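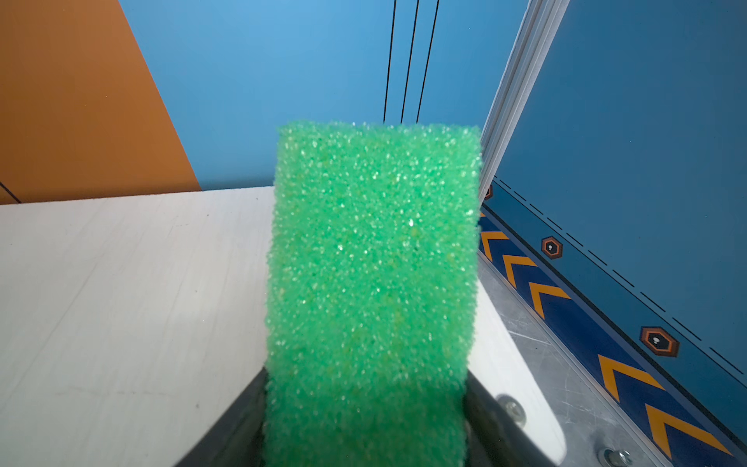
I stopped using a to-do list app in July and went back to one sheet of paper a day. A few notes on how that has gone.

The app was Prulberg. It's fine. I had 19 projects in it and spent the first part of every morning moving dates around. I was counting that as work.

Now I write down 4 things before I open my email. If a fifth comes up, it goes on the back of the sheet and I look at it after lunch.

I also set a timer for 30 minutes and work on the first item only. Phone in the kitchen drawer. When it rings I get up, even if I'm in the middle of a sentence.

I got the timer part from the Woltovska newsletter. She uses longer blocks. I tried those and kept checking the clock.

Things that got worse: I can't search paper. I lost a dentist appointment this way, so anything with a set time goes in the calendar again.

Things that got better: I finish the list most days. In the app I don't think I ever saw it empty.

Someone asked which notebook. Aksoy, the plain one with the tear-off pages. Any pad would do the same job.

I keep the old sheets in a folder and go through them at the end of the month. Last time the same item, "call Brarkthorpe about the invoice," was on over 30 of them. I called this morning. It took one call.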